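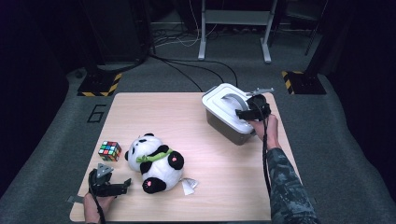
December
by Simão Serrano

I have been doing demonstrations for the Ziter project for over 100 hours now, and people keep asking me what the job is. I show a robot how to tidy a table. I do it with my own arms, holding a pair of grippers, and the recordings go to the training people at Miverness.

The current task is putting things into a box with a lid. One demonstration takes about as long as you'd think, maybe half a minute if the lid behaves. Our target for this task is 3000. I did 216 on my best day and my wrists let me know about it.

The lid is the hard part. With fingers you feel for the edge and pull without thinking. With two stiff jaws you have to come in at the right angle, close, check, and then lift. If I rush, the jaw slides off and I start over. Soft toys are easy by comparison. You can grab one badly and it still comes along.
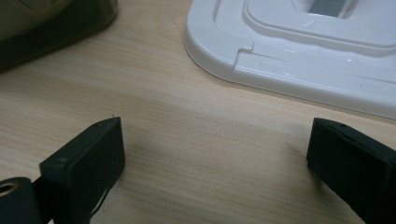

I was told early on to slow down near the objects and keep my hands steady on the way in. I also try to change the starting layout every time. My first batch at Hviid was too neat — same spot, same approach, over and over — and 30 of them got thrown out. I was annoyed then, but I'd throw them out too.

The other thing I had to learn was not to help. If something tips over, my instinct is to put the gripper down and fix it by hand. Now I fix it with the grippers or I scrap the run.

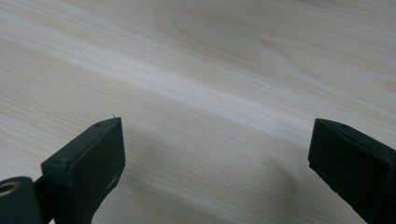

Both jaws open over the tabletop.

I did a few weeks of remote control before this, driving an arm with a pair of handles. It was slower and I never got a good sense of depth. Holding the grippers myself suits me better, even with the cables to keep out of the way. Next month we move on to folding, and I have no idea how towels will go.

Recent posts
Driving an arm from the next room
What I pack for a long shift
Moving to Dultside
Wrist stretches that helped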